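Wooden box with a slot in the lid – what would you keep in it?

magdalini_a
Right, I need a hive mind. Cleared out my aunt's spare room in July and came home with a pale wooden box that has a drawer in the side and a narrow slanted slot in the lid, with a little round hole next to it. It's been sitting on my table ever since and I keep moving it from one end to the other. I'd like it to earn its place. What would you use it for? No maker's name anywhere that I can find.

Rafail_D
Knife block! Slot on top for the one big knife, drawer for the small stuff. My mum had something similar from a shop in Plonden, though hers had three slots and they were straight.

magdalini_a
I did wonder, but my bread knife rattles about in it horribly. And I don't much fancy a blade going into a drawer I can't see into.

norbert_v
It's a money box. Slot for notes, drawer for getting them out again. I don't know why anyone would think of knives.

Rafail_D
Who makes a money box with a drawer that just pulls open? That's not saving, that's a wallet.

norbert_v
For the milkman, or the tea fund. We had one at work at Balaskas and it was perfectly fine for years. You trusted people.

Ayo_N
Does it matter what it was? She asked what to keep in it. I'd put seed packets in the drawer and a letter or a card in the slot, job done. Is the wood treated at all? If it's bare I wouldn't have it near the cooker, mine went a funny colour within 6 months.

magdalini_a
Bare as far as I can tell. There are a few faint stains on the lid near the hole already. I tried a damp cloth and a bit of bicarb and they didn't budge, so I may just live with them.

zeyu.guo
Very fine sandpaper, go with the grain, then a food-safe oil. I used Varnik on a chopping board and it came up lovely – but do the inside of the drawer as well or it can swell and stick. Ask me how I know.

norbert_v
Please don't sand it. Stains are part of an old thing.

zeyu.guo
She doesn't know it's old! It could be from a craft shop. They had plain boxes in the one at Prorkport last time I went and people paint them.

Ayo_N
Agree with Norbert for once. Leave the lid alone, oil it if you must.

magdalini_a
OK so, update. I've had it out with the drawer open to see how it works as a sort of tidy station, and I think it's going to be a cooking-and-baking corner. Recipe cards in the slot, piping nozzles and cake candles in the drawer, and spatulas in a cup behind.

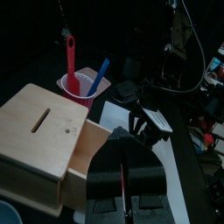 The cup was an afterthought. I'd started with the spatulas lying in the drawer but they're too long and it wouldn't shut, so upright it is. Red one and blue one, they're the two I reach for most. I might swap the plastic cup for a heavier jug at some point, I'm always worried about knocking it over when I grab one in a hurry.

Rafail_D
I take back the knife block. Do the recipe cards stand up properly in a slanted slot though?

magdalini_a
They lean, but I can read them from the hob end. Thicker card is better, the thin ones flop.

Ayo_N
Cut up a cereal box and stick the thin ones on that. Keep a tray under the cup as well, mine always drips if I put things back before they're properly dry.

norbert_v
Still a money box.

zeyu.guo
Put a pound in the slot every time you bake then, Magdalini, and everyone's happy. Let us know what you decide about the oil, a small tin does up to 5 boxes that size so you'll have loads left over.

magdalini_a
Ha, will do. Leaning towards oil and no sanding. Off to find my nozzles, they're in a biscuit tin somewhere.

Contact the moderators | Forum rules | © 2021 | Back to top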